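About Garkoris

Garkoris makes balms, salves and lotion bars for hands, lips and feet. We pour everything ourselves in a one-story building on Hekamik Road, and we sell through this site, a small front counter and a number of shops that carry our tins.

We started with a single hand salve. It was made for people who work with their hands in cold weather, and the first customers were a plant nursery, two dairy farms and a bakery. The bakery wanted it without scent, because staff didn't want to smell of lavender while handling bread. That is still the recipe we sell most of. It's called Plain, and it comes in a 60 gram tin with a gray label.

Other scents came later, mostly from requests. We don't bring out new ones every season. At the moment there are 12 scents across the whole range, and when we add one we usually drop another.

What we make

Hand salve. Beeswax, sunflower oil, shea butter and vitamin E. Firm in the tin, soft once you rub it. Scents are Plain, Cedar, Orange and Clove, Rosemary, and Black Tea.

Lotion bars. The same kinds of ingredients with more wax, poured into a round mold. You warm the bar between your hands and put it back in the tin. Bars travel well, though they will soften if you leave them in a hot car.

Lip balm. Sold in a slide-top tin or a paper tube. Peppermint, Vanilla, Ginger and Plain. The paper tubes are pushed up from the bottom with a finger. Some customers hate them and some won't buy anything else, so we keep both.

Foot balm. Heavier than the hand salve, with lanolin. Put it on at night with socks over it. Eucalyptus or Plain only.

Liu. This is our wax-free line, made with candelilla wax in place of beeswax. – We say "wax-free" in the shop out of habit and we know it's wrong. The labels say "no beeswax," and that is the correct description. Liu comes as a hand salve and a lip balm. It sets harder and a little shinier than the beeswax version, and it takes longer to soften on the skin.
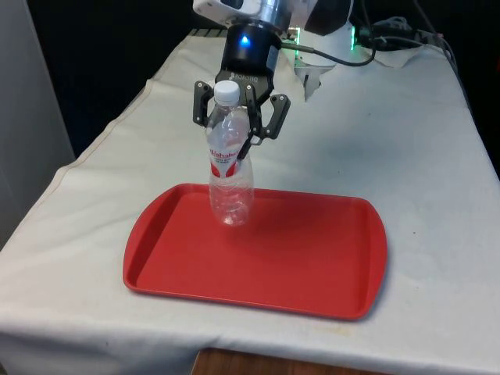 Event. Small tins for weddings, showers, company gifts and fundraisers. You pick one of our existing scents and we print your text on the lid label. The minimum order is 60 tins. We don't make custom scents for Event orders, and we can't match a scent you have bought somewhere else.

How it's made

Wax and butters are melted in a jacketed kettle. Oils go in next, and the scent goes in last, once the mix has cooled enough that it doesn't burn off. Then it's poured, left to set on racks, checked, capped and labeled.

Shea butter is the fussy part. If it cools too slowly it turns grainy, and you get small hard beads in the salve. They melt on your skin and do no harm, but they feel like sand. We had a lot of trouble with this in our first two summers. What fixed it was a cold room for setting, and a rule that tins go in as soon as they are poured. If you ever get a grainy tin from us, write to us with the batch number and we will replace it.

The batch number is on the bottom of the tin or on the side of the tube. The first part is the month and year, and the rest is the kettle number for that month. We keep a sealed sample from every batch for two years.

We melt in small kettles on purpose. A full kettle makes 107 tins of hand salve, though we plan on 102 good ones after spills, dents and tins kept back as samples. A larger kettle would be quicker, but we change scents often, and cleaning a big kettle between Cedar and Peppermint would eat up most of the time we saved.

Ingredients

Our beeswax comes from three beekeepers who also sell to candle makers. It's filtered but not bleached, so the color of the salve changes through the year. Spring batches tend to be pale. Tins poured in October can be a deep yellow. It's the same recipe.

Sunflower oil is the main oil in everything. We tried olive oil early on, and it worked well but had a smell that came through the lighter scents. Sweet almond oil was in the original lip balm and has been taken out. There are no tree nuts in any current product apart from shea, and some people with nut allergies avoid shea as well, so please ask your doctor if you aren't sure. Coconut oil isn't used in anything we make.

Scents are essential oils, with two exceptions. Vanilla and Black Tea are made with fragrance oils, as there's no essential oil that does the job. Both are marked on the label.

We don't use water in any product. That means we don't need a preservative. It also means a tin can go bad if you get water into it, so dry your hands first.

Full ingredient lists are on each product page and on every label.

Our building

Garkoris began in a shared kitchen that we rented by the hour, with everything packed in crates and carried home after each session. We moved to Hekamik Road when the crates stopped fitting in one car. The building used to be a picture framing shop. The front room still has the framer's long counter, and we sell from it. Behind that is the pouring room, then the cold room, then storage and shipping.

Six of us work here, four full time. Everyone pours and everyone packs. In November and December we bring in extra help for labeling, and most of those people come back year after year.

The front counter is open from 10 a.m. to 4 p.m. when we're pouring, and we post closed days on the contact page. You can buy anything in the range there, plus seconds. Seconds are tins with dents, crooked labels or a rough top. They are sold at half price, and we don't ship them.
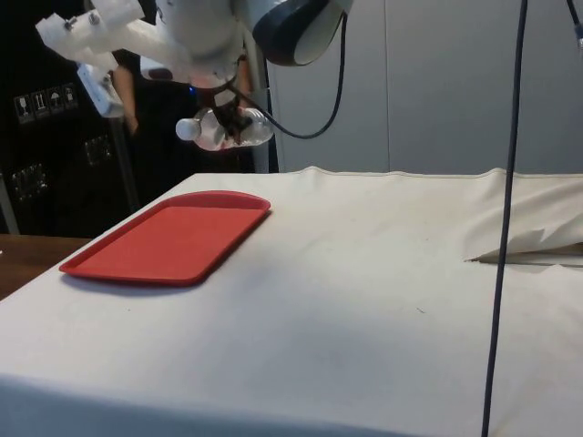 Tins and refills

All our tins are steel and can be recycled where steel is accepted. Take off the paper label first if your local program asks for that. The lip balm tubes are cardboard, and if they are empty they can go in with paper in most places.

We take back clean tins at the counter and give you a small discount on the next one. We don't refill them for sale. They get used for testing new batches, for nails and screws in the storage room, and for samples that we hand out locally. Please don't mail them back to us. Postage costs more than the tin.

Refill pucks for the hand salve are available in Plain and Cedar. A puck is a block of salve wrapped in paper. Set it in your empty tin, put the tin somewhere warm for an hour, and it will settle in – not perfectly flat, but good enough to use.

Shops that carry us

Most of our shops are garden centers, hardware stores and bakeries, with a few gift shops. If you run a store and would like to stock Garkoris, send us a note with your location and what kind of shop it is. The first order is one case of 12 tins in up to three scents, and there's no minimum after that. We try not to sell to two shops on the same street.

We don't sell through online marketplaces. If you see our tins on one, they are being resold by someone else, and we can't say how old they are or how they have been stored.

Things we get asked

Shelf life. Unopened tins keep for 18 months from the batch date. Opened, we suggest using them up within a year. If it smells like old crayons, throw it out.

Melted tins. Salve that has melted in the mail is fine to use. Put it in the refrigerator with the lid on until it's solid. In June, July and August we ship early in the week to keep packages from sitting in a warehouse.

Faces. Our products are made for hands, lips and feet. Some people use the Plain salve on their faces. We don't recommend it or advise against it, and we haven't tested it for that.

Medical claims. We make none. The salve keeps dry skin from getting drier. If you have cracks that won't heal, or a rash, see a doctor.

Tours. We don't have room for them, but the pouring room has a window on the counter side, and you're welcome to look through it while you're in the shop.

Contact

The quickest way to reach us is the form on the contact page. We answer the phone when our hands are clean, so leave a message if nobody picks up. For Event orders, please include the date you need the tins, the scent, and the text for the lid. Allow four weeks, or six if you need them before the end of the year.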